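Plondotden Community Help > Home & Household > Noise and sound

Spare room echoes like crazy, how do I fix it on a small budget?

maribelsings
Posted September 2020

Hi all, hoping somebody can save me some money and a little sanity. I teach voice lessons, and since spring I've been doing them over video from the spare room upstairs. Ever since I moved my stuff in there my students keep telling me I sound like I'm calling from a stairwell. I figured they were being picky, and then I recorded myself doing a simple scale and oh boy. Every note has a tail on it. If I clap, there's this weird little zing that goes on after it, almost metallic.

The walls are plain drywall and the floor is hard. I rent, so I can't do anything that leaves more than a nail hole or two, and my landlord is particular about even those. My budget is $300, and I'd love to have some of that left over.

Things I've tried already: hanging a bedsheet behind me (did nothing that I could hear), turning my mic way down (now I'm quiet AND echoey), and closing the closet. A friend told me to buy those foam squares that come in a big pack, and the Clulari ones are on sale right now, a pack for sixty bucks. But the reviews are all over the place, and half of them are people saying the squares fell off the wall in the night.

Also, the neighbor on the other side of the wall can hear me warming up, and she's been really sweet about it, but I'd like to fix that while I'm at it. Will the foam help with both? I'm starting a group class in a few weeks and I would really like to not sound like a ghost for it.

Thank you!!

3 replies

dutchoven77

Egg cartons. My cousin's band did his whole garage with egg cartons and it sounded fine. Free if you ask at a diner.

Nestor Magbanua

Please don't do egg cartons! I say this with love, I tried them too, in college, and all I got was a room that still echoed and smelled faintly like a henhouse. They're thin, so they only take the edge off the very highest sounds, and they're a fire worry besides.

I run a little podcast with my brother-in-law and I've now set up three different rooms in three different rentals, so I've made most of the mistakes you're about to make. First thing to get straight is that you've got two problems there. Echo inside the room is one. Sound going through the wall to your neighbor is the other one, and foam will do nothing for her, zero. Stopping sound from going through a wall takes weight and sealed gaps, meaning construction, and one contractor quoted me $2,000 for a single wall in my old place. I'd bring her some banana bread and agree on warm-up hours. That worked for me.

The echo, though, you can fix this weekend, and well under your budget. I'd go in this order and stop whenever you like what you hear.

Step 1. Find the bad spots before you buy anything

Stand where you teach and clap once, hard. Then move to a corner and do it again, then by the door. The zing you're describing is called flutter echo, and it happens when sound bounces back and forth between two bare walls that face each other. Somewhere in that room there's a pair of walls doing most of the damage. Record each clap on your phone and say out loud where you're standing, so you're not sitting there later going "was that the closet one?" Keep those recordings, you'll want them for comparison.

Step 2. Try out a different spot to sit

It's free, so do it before anything else. Most people put the desk dead center on one wall facing the wall, and that's about the worst place for it. Try a third of the way down the length of the room, and turn so you're talking toward whatever is softest in there. I spent an afternoon dragging a folding chair to every part of our last room, reading the same paragraph from the back of a cereal box each time, and the difference between the best spot and the worst one was bigger than anything I ever bought. Get the mic closer to your mouth, too. For singing you'll want to back off for the loud notes, so mess with it, but if yours is across the desk it's hearing more room than you.

The room I'm in now is the one I went through all of this with most recently.

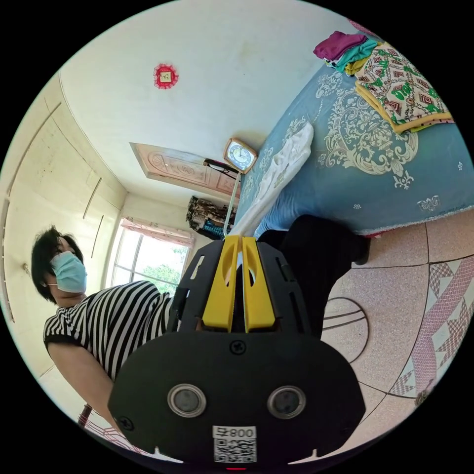

Step 3. Do the floor

A hard floor and a flat ceiling are another facing pair, and people forget about them because they're looking at the walls. Get the biggest, thickest rug you can stand to look at and put a felt pad under it. The pad matters as much as the rug. Mine is a Tusis, a shaggy gray thing that sheds like a dog, and I got it secondhand for $40 from a lady who was moving to a place with carpet. Check the listings before you pay new prices. In May, when everybody moves, I could have had my pick of them, but there's usually something.

If it's too small to cover the floor, put it between you and the wall you're facing.

Step 4. Hang something heavy, and give it some air behind

Your bedsheet did nothing because a bedsheet is basically nothing, as far as sound goes. Moving blankets are what you want, the quilted kind. Katsaros Hardware has them by the loading dock door, or they did last time I was in, and they're cheap. Hang one on the wall behind you and one on the wall across from you, and leave a gap of a few inches behind each. A tension rod or a freestanding garment rack will do it with no holes in the wall, so your landlord never needs to hear about it. I used garment racks. They look a bit like backstage at a school play but my video doesn't show them.

Thick curtains work as well, if you buy them much wider than the window and let them bunch up. Flat curtains are not much better than your sheet.

Step 5. Fill up the shelves and open that closet

A closet full of clothes is a free sound trap, so leave the door OPEN while you teach! A bookcase with books pushed in to different depths helps break up the zing too. So does an upholstered chair, or a mattress if there's a spare one leaning around somewhere.

Then clap again in the same places you did the first time and play the two sets back to back. Go through the whole thing on headphones, laptop speakers will fool you.

About the foam: I wouldn't say never. Thin foam knocks down the highs and leaves the low mids alone, so if you cover a lot of wall with it your voice can end up sounding boxy and dull, and that's probably where some of those mixed reviews come from. If you still have a little zing after the blankets, a few squares stuck on cardboard and hung like a picture can finish it off. Don't glue them to the paint. Ask me about my deposit.

All in, my blankets, racks, rug, and pad came to less than your budget. Post your before and after claps, I'd love to hear them. (My wife says that's a strange thing to want.)

kettle_on_9

Agree with Nestor on nearly all of it, especially the rug pad. I teach cello and went through the same thing.

Two things I'd add. Look in your video app's settings for noise suppression or "enhance voice" or whatever yours calls it. On mine it was switched on by default, and it was chewing up long notes and making the echo come and go, and students found that more distracting than steady echo. Look for something like "original sound" or a music mode and turn it on. Have your students look for it at their end too if they're singing back to you.

Also, don't overdo it. I went a little nuts with blankets the first week and singing in there was miserable, it felt like singing into a pillow, and I was pushing and going hoarse. You want some liveliness left for your own ears. I took down the one on the side wall and it was much more comfortable, and nobody on the other end noticed any change.

I did disagree on the shelves, mine made no difference that I could hear, but I only have the one small bookcase and it's mostly binders.

maribelsings

Oh my gosh, thank you both! The closet was shut the whole time because I was embarrassed about what's in it. I opened it and moved my chair down toward that end and it's already better, the zing is quieter at least. Noise suppression was on too, ugh. Going to Katsaros for blankets tomorrow after my last lesson, and my neighbor has asked for zucchini bread instead of banana. Will post claps.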